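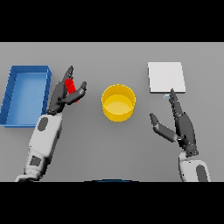
Forum > Manipulation > Hands and Grippers > Dexterous hand or simple gripper for sorting?

2661 views | 6 replies | Print this thread | E-mail to a friend

flurkora_dev
22/03/2018
Hello all. I am comparing two end effectors in simulation before we spend money at Trembridge. The robot has two arms and the task is sorting small parts. First set is the dark hand with segmented fingers, second set is a plain parallel gripper with two flat jaws. Same controller, same start positions, 40 trials for each.
With the hand I got 4 failed grasps on the red piece, with the gripper 6. So the hand is better, but the difference is small and the hand costs much more of my time for tuning. What would you choose?

Finlay Yule
Gripper. Four against six in 40 trials says nothing, you can get this from a different random seed. Also your red piece is long and stands upright between the fingers, this is the easiest shape for any tool. Try the small pale blue one near the white board. I can hardly find it on the gray table, and I would like to see what your camera makes of it.

flurkora_dev
You are right about the blue one. I left it out from the numbers, I should have written this. The detector loses it very often and then the right hand has no target, so it was not fair to count it as a grasp failure.

suno_marek
I don't agree with Finlay. The hand can change its grasp when the piece is tilted, the flat jaws can not. We used both on Gillies arms in February and the gripper was fine until the parts were lying close to a wall. Your blue tray has low walls, but the yellow container is round and you will meet this problem as soon as you must take something out of it. Did you try picking from inside?

Finlay Yule
Picking from inside a round container is a question of finger width. Thin jaws do it. I have never needed a thumb for that.

suno_marek
Thin jaws bend. Ours did.

Blair Niven
May I ask about the contact settings? In my experience the simulator is too kind to hands with many joints. If friction at the fingertips is set high, the piece stays in the hand almost by itself, and on the real hardware it turns and drops. Please put the friction to half and run the same trials again - then compare. I would also change the table color for one run, because pale blue on gray is a camera problem and you should keep it separate from the gripper problem.

flurkora_dev
Thank you Blair, friction was at the default value and I did not check it. I will run both tools again with half friction and with a darker table, and I will add picking from the yellow container as suno_marek asked. For the controller I keep position control for now. I know that force control would help the hand more, but then I compare two things at the same time.

Finlay Yule
Good. Please post the seeds also.

Share (4) | Print | E-mail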